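# Hutapea gripper comparison, wrist camera set

We compare two sets of fingers on the same arm with the same controller. The task is to put small crumpled things into an open cardboard box on a white table. Recording was done at Prinbridge by Agustina Medina and Tharun Kulkarni, and this card was last changed on 2/26/24.

The set has 2239 episodes. Each one is stored with the wrist video, the joint positions and the finger opening.

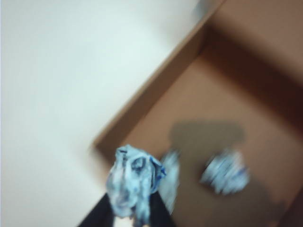 Finger opening is saved as a raw value from 0 to 1000, where 0 is fully closed. Please do not convert it to millimeters with one formula, the two finger sets have different geometry.

Known problems:

- Video is blurred when the arm moves fast. We kept these episodes.
- Light objects such as foil give almost no change in motor current, so `grasp_ok` was set by hand for them.
- Exposure is on automatic in the older episodes.
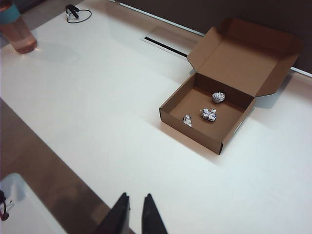

**Can I train on both finger sets together?**

We did it and the training runs without errors, but you should give the field `finger_set` to the model as an input.

Corrections go to Severin Gisler. Write the episode number in the subject.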